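Subject: Re: [lillness-users] Right arm keeps pushing after the wrist view freezes

Hello Trinh, and hello everyone else who has been following along,

First of all, thank you for writing this up so carefully, and I'm sorry it took me a while to answer. I wanted to go back through our own logs before I said anything, and our logs are not what you would call tidy. Your message is quoted here for those who only get the digest:

> From: Trinh Tô
>
> Hi all,
>
> We run a pair of arms on Lillness with Nudar doing the motion side, and I have a fault I can't pin down. During shelf restocking the right wrist camera view freezes. No error, no gap in the frame counter, the picture just stops changing. The policy carries on as if it were still seeing something useful, and the arm keeps closing in on a bag that may or may not be where it thinks. Last time it pushed the shelf back and bent one finger pad before a student hit the stop button.
>
> It happened 12 times in December, always on the right arm and almost always when the arm is folded up tight. I have swapped the camera and the port on the computer. Same thing. The left arm has never done it, and it does the same number of picks.
>
> Has anyone seen this? And should Nudar not be stopping the arm by itself when the view goes stale?
>
> Trinh

So, yes, we have seen this, and I'm fairly sure it's the same fault, or at least a close cousin of it. I help look after the Bùi cell, where our people do candy restocking all day long (bags onto a little shelf, bags off the shelf, over and over, and no, you don't get to eat them!). We had our version of it last winter and spent far too long blaming the software.

What we found in the end was the cable. On our setup the cable from each wrist camera loops up and back over the wrist and then gets tied along the arm. Ours had been tied down snugly on both sides of the elbow, because it looked neat that way, and I will own up to having done some of the tying. With the arm stretched out everything was fine. With the arm folded, all of the bending went into one short piece of cable between two ties, and after over 3,000 picks the conductors inside that piece had started to go. The jacket looked perfect. You could run your thumb along it and feel nothing at all.

The reason it shows up on one arm and not the other, at least with us, is that the right arm does most of the reaching into the shelf and so spends its day folded. I'd guess yours is laid out in much the same way. Have a look at how the arms sit at the table and how they sit when one of them is in among the shelf boards:

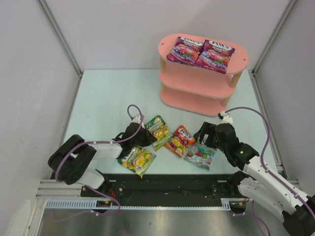
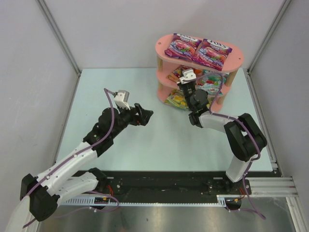

Bùi cell, candy restocking. Purple cable on both arms in each picture.

The test that finally convinced us was a dull one. Take power off the motors, support the arm by hand, leave the camera streaming, and have somebody wave a glove slowly in front of the lens while you fold and unfold the elbow. When the glove stopped on the screen and kept moving in real life, we had our answer. Please do it with a second person, as the arm is heavier than it looks once the motors let go, and keep your fingers out of the elbow.

If yours turns out to be the same, what we did was:

Cut off the two ties nearest the elbow and leave a loose loop there, big enough that it never pulls straight at any pose the arm can reach. It looks messier and visitors will comment on it.

Put in a new cable, even if the old one seems to behave again once it has been freed. We kept an old one going for a while and regretted it.

Write the pick count on a bit of tape at the base, so that whoever comes after you knows how old the cable is. We now look at them every 1,000 picks and flex them by hand with the stream up.

Now for your second question, which I think is the more serious one and the part I'd love to hear more people weigh in on. You asked whether Nudar should be stopping the arm. My understanding is that Nudar only knows what it is told, and in our case the camera driver was handing it the last good picture again and again with a fresh time on it. As far as the motion side could tell, everything was lovely. The stale check was switched on and never tripped once, and that bothered me a good deal more than the cable did. A frozen view with a healthy time stamp is a nasty thing to have sitting between a moving arm and a person leaning in to straighten a bag.

We put in a small watchdog that compares each picture with the one before it. A live camera always has a little noise in it, so if 2 pictures in a row are exactly alike, down to the last pixel, the arm holds where it is and the cell asks for a human. It does mean the odd false stop if somebody leaves the lights off and the view is pure black, and we can live with that. We also lowered the force limit on both arms whenever they are inside the shelf boards. The picks are a touch slower there, and bags with slippery wrappers get dropped a bit more often, so it hasn't been free.

None of this has been looked at by anyone at Grarkance, by the way, and if one of their folks is reading I would be very glad to be corrected on the driver side. I'm happy to send the watchdog to anybody who wants it. It's short and not at all pretty, and the comments are mostly me complaining.

Trinh, could you let us know which way your cable runs at the elbow, and whether your ties are on both sides of the joint? And please tell your student well done from me for being quick on the button. Until you know more, I would keep a hand near it for every run and not let anyone reach in while the right arm is live, however short the job.

All the best,
Darragh Tierney

lillness-users mailing list | Contact the list owner | Posts remain the copyright of their authors | Back to top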